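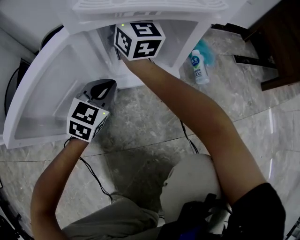
3.2 Restocking and the floor as overflow

Most of the work on kitchen storage looks at where food ends up. We were more interested in the stage before that, when the fridge door is open and things are still outside it. In the Drusham homes this was short, often messy, and almost never planned.

Figure 2. Open refrigerator in a tiled kitchen. Drink bottle and crumpled teal cloth on the floor to the right, dark brown cabinet behind.

Floor use was common. Of the 80 restocking episodes coded, 26 had at least one item set down on the floor while the door was open. Bottles mostly. They stand up by themselves, or roll and get left – participants did not seem to mind either way as long as the cap was on. Loose produce almost never went on the floor, even in homes where the tiles had just been mopped. Packaging seems to matter more than cleanliness here, which fits Ó Dubhghaill's account of "sealed" and "open" goods, though that study was on pantries and did not cover cold storage.

Cloths are a seperate case. We first coded them as cleaning items and then had to go back. A cloth near the fridge could be for wiping a shelf, drying a bottle, or catching drips, and in the diaries the same cloth did all 3 in one afternoon. The final scheme has a single code, "cloth nearby", with no purpose attached. Less tidy but agreement between coders went up.

Door shelves. A clear shelf lets people see what is in it from above, and in interviews this came up more then we expected. Participants using the Zitness layout cards put drinks in the door by default. Those using the Mita cards were told to fill the upper compartments first, and complained about reaching. Long reach into the top, door held open, other hand with nothing to do.

Limits: kitchens with hard floors only, Sunday restocks overrepresented. Carpeted or very narrow kitchens may look quite different and we make no claim about them. Coding sheet is in Appendix B.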